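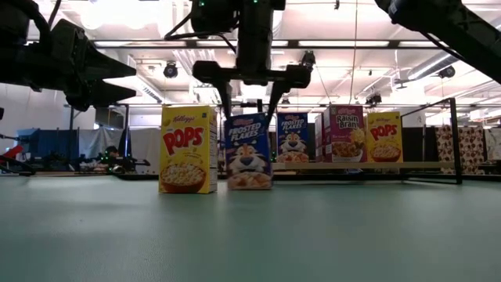
Progress since the last report

The Kekum Pantry breakfast shelf is now in its second grant period, and the foundation asked for a report in plain terms. In plain terms: we gave out 1459 boxes of cereal between September and February, against 1172 in the same months a year earlier. The target was 1470. We are told the missing boxes will not be held against us, though the online form does turn the cell red.

Supply

The Leite warehouse remains our main source. Deliveries come at 6 a.m., a time we did not choose and have twice asked to change. Sweet cereals leave first, every time. The bran goes home with people who arrive late and are polite about it. Our original proposal had a paragraph on steering households toward whole grains, and I would like to withdraw that paragraph quietly.
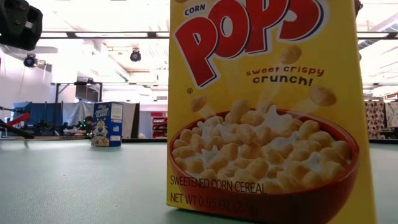
We did try putting the plain oats at eye level for a month. Shoppers proved able to look down. The oats have gone back to the bottom shelf and the space has been given to what families ask for, plus shelf-stable milk, which your supplementary award paid for and which has been the best money spent so far.

Stock system

Skitel, the inventory software, is installed. It took 4 months instead of one. It now knows what we have, provided we tell it first, and it sends a low-stock warning for canned pumpkin every morning. We have never stocked canned pumpkin. Support is looking into it.

Fanidach site

The second pickup point at Fanidach opened in January with shorter hours than planned. The building's heat works in the front room only, so the line has moved indoors and the paperwork has moved to the back.

Next period

We plan to add a Saturday-free evening slot for people on day shifts, replace the freezer door seal, and request a small budget change: the unspent signage line moved to milk. The form for that is attached, along with the form that asks why we need it.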